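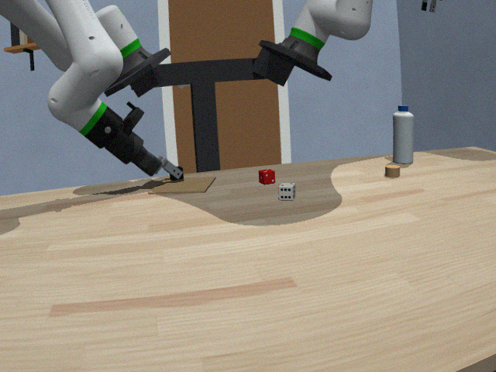 Why did Warwood grow faster than Kinberg, when Kinberg was the older town? Mostly on account of the river landing at Warwood, which stayed deep enough for loaded boats in late summer, when Kinberg's had turned to mud.

August
By the Warwood and Kinberg Local History Project

4. Landing, Mill and Depot

It helps to remember how small these places were when our story opens. The first reliable list of households in Kinberg gives 171 names, and a good many of those belonged to families who farmed well outside the town line and came in only to trade or go to church. Warwood had 22 households at the same date, most of them strung along a single muddy lane above the water. Anyone passing through would have put their money on Kinberg, and several early merchants did just that.

What changed the balance was grain. Farmers from the Lusia valley had always carried their wheat north to Kinberg, a trip of 11 miles over two steep hills, and they grumbled about it in nearly every letter we have been lucky enough to read. Once a mill opened beside the Warwood landing they could stay on level ground the whole way, have the wheat ground, and see the flour loaded the same afternoon. The mill ledgers are a real pleasure to work with - neat, patient, and full of small notes about lame horses and late payments - and they show the Lusia trade shifting over within a few harvests.
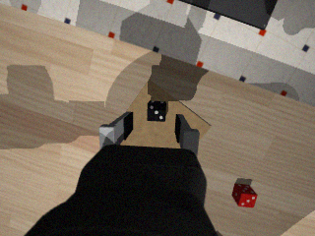
Figure 1. Wooden tabletop from above, with a small black die near the center and an open gripper reaching toward it.

The railroad came later than many town histories like to claim. By the time surveyors walked the valley, Warwood already had a bank, two hotels and almost 2,000 residents, and the choice of depot site seems to have followed the people who were there. Kinberg got a branch line in the end, and its older residents were still proud of it a generation afterward, but the branch carried mainly lumber and the mail.

We are less sure about the name Phuthong, given on the earliest maps to the flat ground between the two towns. Local tradition ties it to a trader's storehouse, and we would dearly love to believe that, but the storehouse doesn't show up in any deed we have found. The spelling also wanders a good deal from one map to the next, so we use the modern form throughout and take up the older ones in Section 5, along with the street names.

Contact the project | Copyright Warwood and Kinberg Local History Project | Back to top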